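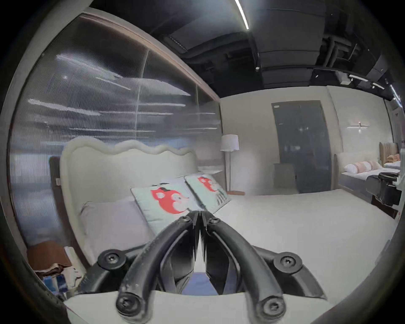
Kultden Waffle Blanket, White

Item 673
Sizes: Twin, Full/Queen, King
Ships in 2 to 4 business days

The Kultden is a mid-weight cotton blanket for year-round use. It works as the only cover on warm nights and as a middle layer once the heat comes on. The weave is open enough to let air through, and the weight is 307 grams per square meter in all three sizes.

We have carried this blanket since the old Oprea line ended. The Oprea was a little heavier and had a satin edge that wore out before the rest of it. The Kultden has a folded and double-stitched hem on all four sides. If you own an Oprea in white, the two shades are close but do not match exactly.

Details
100% cotton, yarn dyed before weaving (white is bleached)
Folded hem, 1 inch
Care label sewn into one corner
Twin 66 x 90 in, Full/Queen 90 x 90 in, King 108 x 90 in

Washing
Wash before first use. Machine wash warm with similar colors and tumble dry on low. Expect some lint in the first two or three loads. The blanket shrinks up to 4 percent in length, and the sizes listed are before washing. Do not use fabric softener. Chlorine bleach is fine on white only.

Snags can happen with any waffle weave. Do not cut the loop. Work it back through with a blunt needle and stretch the fabric lightly from both sides.

Pairs with
Stirkurer percale sheet set, white or oat
Idisetti quilt, Full/Queen and King only

Stock note, Fri 14 September
Twin and King are in stock. Full/Queen sold out in July and the new run of 2,000 is at our warehouse now. Backorders go out first, in the order they were placed. You do not need to contact us to keep your place.

Trade orders
Inns, rentals and clinics can order by the case of 12. Cases are one size and one color. For quantity pricing, write to Huw Kneath on the trade desk and include your delivery zip code and whether you have a loading dock.

Returns
Unwashed blankets can be returned within 60 days in the original bag. Washed blankets are covered for seam and hem faults for one year. Send a photo of the fault and your order number.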